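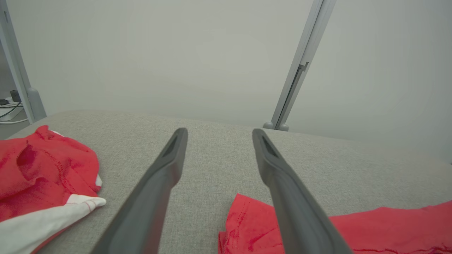 GEAR > LAUNDRY & HOME

The Hedegaard Felt-Top Folding Table: A Place to Lose Arguments With Shorts

By Tươi Hoàng
February 2020

I have folded laundry on a bed, on a dryer, on an ironing board and, during one bad winter, on the lid of a chest freezer. I am forty percent sure my back problems date from the freezer. So when Hedegaard offered me its gray padded folding table for a long loan, I said yes before reading the part about the delivery weight, which is 62 pounds and goes up stairs like a piano with opinions.

The idea is simple enough. You get a flat top at hip height with a gray textile cover stretched over it, soft at the edges, and you fold on that. Hedegaard's booklet spends seven pages on the philosophy of this. I read two of them and went to get the clean clothes.

For testing I used what I always use, a pile of kids' sports stuff in bright red with white trim. Anybody can fold a towel. Towels want to be folded. Elastic-waist shorts want to go back to being a ball, and a table that helps with those will help with anything short of a fitted sheet.

Grip first. My old table was a slick white thing from Tondov, and clothes skated around on it every time I let go. I'd square up one leg, reach for the other, and find the whole garment had quietly left. On the Hedegaard the cloth stays about where you put it. There's enough drag in the cover that a waistband will sit still while you deal with a hem, and you can smooth a leg with one hand and drink coffee with the other, if you're careful, and you should be careful. 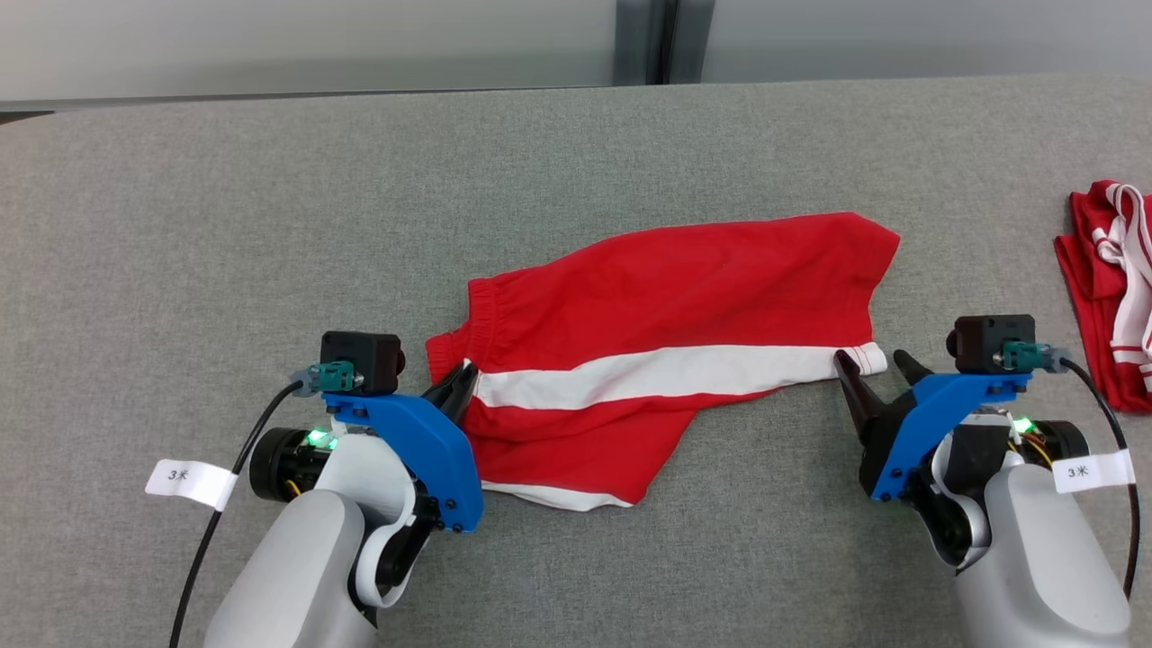 Red shorts laid flat on the gray top, with the waistband over on the left and already gathering itself up.

The downside of drag is that it works in both directions. Drop the shorts with a twist in them and the twist stays too. On a slippery table you can sort of shimmy the fabric straight. On this one you have to pick the thing up and lay it down again like you meant it. It took me most of a week to stop shoving and start lifting. My folding got better, which annoyed me, because page two of the booklet had said it would.

Color is the other thing. The gray is dull, and I mean that as praise. Red shows up on it, white piping shows up on it, and so does the stray edge you forgot to tuck under. Navy socks are less lucky. I lost one in plain sight for an entire evening.

What the table can't do is anything about elastic. I have now tried the halves method, the thirds method, and the roll my aunt swears by, and every one of them runs into the same puckered waistband, which has more fight in it than the rest of the garment put together. You pinch it flat, it waits, and then it's a little red accordion again. I don't hold this against Hedegaard. I did write "waistband??" in my notes four times.
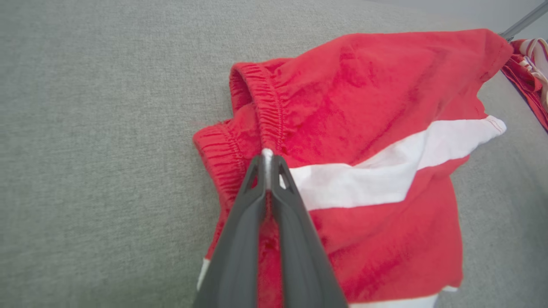
Gathered elastic on one side, a pointed corner on the other, and a good deal of negotiating in between.

Cleaning: the cover comes off with a zipper that runs along the back, where your knuckles meet the wall. Mine went through a cold wash and came out the same size. It does collect lint. Run a roller over it before you put anything dark down, or accept that your black pants will have a hobby.

I also spent a few days with the Wotier fold-down shelf, which costs a lot less and hangs on a door. It's fine. It's the size of a cafeteria tray, and it rattles. If you live alone and own three shirts, buy that one and spend the rest on shirts.

The Hedegaard is $100, plus $40 if you want the second cover, and I'd want the second cover. That's real money for a surface. Then again, I've folded more laundry in the past month than in the whole fall before it, and some of it even made it into drawers. I've asked to keep the loaner through March. They haven't answered, and I'm not bringing it up again.

Good: clothes stay put, comfortable height, forgiving color
Less good: heavy, linty, zipper placed by someone who dislikes knuckles

COMMENTS (4)

gisside_mom
Had the Tondov too. Can confirm about the skating. I ended up putting a bath mat on it.

Parker T.
How does it do with fitted sheets? You mention them and then run away.

Tươi Hoàng
@Parker T. I ran away.

foldedbynoon
Fold the waistband down first, THEN the legs. Been doing it this way for years and my elastic behaves. Also the zipper side can go facing out, the cover is the same front and back.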